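Re: [floor-automation] Station changes at Hosden returns, second round

On a date in April, Livasgate list member wrote:
> We are being asked to approve the same arrangement at our site.
> Before we do, I would like to know what the operators at Hosden
> do now that they did not do before. The vendor summary says
> "reallocated to exception handling" and leaves it there. How many
> people, which tasks, and who decides when a pair goes back to a
> person?

Taking these in order.

The footwear returns line had manual sorting at all stations until the start of the year. Three of them now run with arms for pairing and placement. Inspection, cleaning and relabeling remain manual at every station. No positions were removed, but the job description changed, and it was changed after the equipment was in use. I would advise you to settle that part first.

Before the change, one operator took a tote, matched pairs, checked straps and soles, and scanned the pair out. Pairing was the least skilled part of the job and also the part that let people rest their attention between inspections. With pairing removed, the operator inspects continuously. Shift output per operator went from 242 pairs to some 300 in the Stakmont log, and the complaints about eye strain and neck position started in the same period. The break schedule was written for the old mix of tasks and has not been revised.

Slides are the easiest class for pairing, with no laces and no buckles. The remaining difficulty is overlap. When one sandal rests on another, the grasp point on the strap may be blocked, and the arm either tries a different approach or hands the item over.
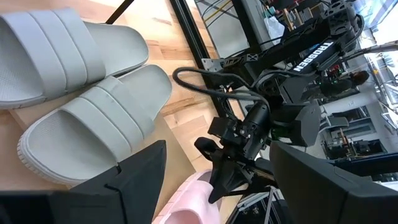

Fitzgerald Yazzie wrote back that the handover is where the time goes. He logged 100 handovers over several shifts, and in 66 of them the operator had to stop an inspection halfway and start it again afterward. His view is that an operator should be able to queue a handover and take it at the end of the current pair. The Dzene software permits this – it is a setting – but it was left at the default, which calls the operator immediately.

I agree with him on the setting. I would add that the interruption count should be visible to the operators themselves. At present it goes only to the shift lead's screen, and it is read as a measure of the operator when it mostly measures the mix of items in the tote.

On who decides: formally the software does, after a fixed number of failed grasps. In practice operators reach for the hold button earlier when they see an attempt going badly. The written procedure does not mention this. If your site approves the arrangement, ask for the following in the document:

- hold authority for the operator, with no reason code required
- queued handovers as the default
- a revised break schedule before the first shift
- training time paid at the inspection rate

The fourth point is still open at Hosden. I can send the current procedure and the log format to anyone on the list who asks.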